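2025-04-30, bench notebook, stellar photometry

Reran the Golstead color-temperature fit this morning on the same star list as in December. Same answer as in December, which does not make me trust it more. The code fits one blackbody curve across the whole range and reports an error of 90 K. I don't believe 90 K. Cool stars have molecular bands all over the red end, and a smooth curve through that mess will land somewhere whether it means anything or not.

Tried masking the worst bands. For 19 of the stars the temperature moved by more than 500 K. The quoted error bar did not budge. So the error bar is telling us how well the curve was fitted and nothing about the star.
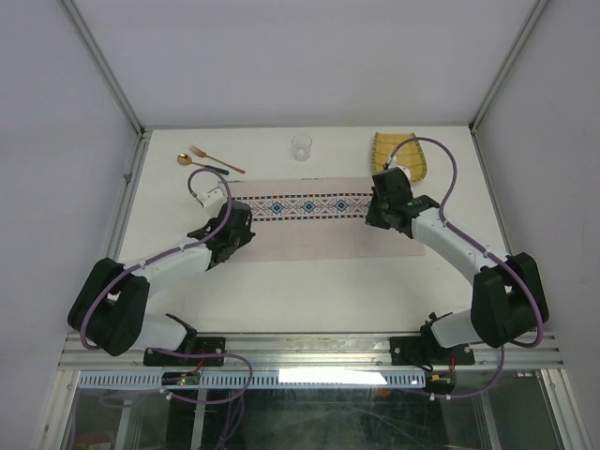 Tabletop with the pink placemat, spoon and fork toward the back left.

Reddening: the Londoño correction is applied by default and I can't find where it gets switched off. Dust makes a star look cooler, we correct, and the correction was itself tuned on stars whose temperatures came from this kind of fit. Somebody please show me where the circle gets broken. The notes in the Humance folder say "validated" with no plot and no table.

Also checked the lamp calibration. The Fivum lamp file has 3 entries for the blue end and they disagree with each other. We have been using the first one. I see no reason it should be the good one except that it comes first. Switching to the last entry makes the hot stars hotter and barely touches the cool ones, as you'd expect if the trouble is all in the blue.
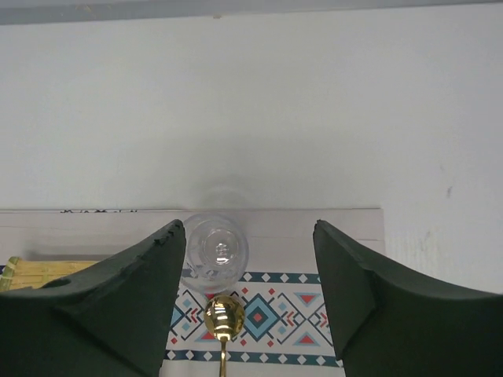
Green fingers, spread wide.

To do before anyone puts these numbers in a talk:
Refit with the blue end thrown out completely.
Find the reddening switch, or write one.
Compare against line-ratio temperatures for the hotter half of the list.
Stop quoting 90 K.

Left the masked run going on the old machine under mask_test. Don't overwrite it. The unmasked one can go.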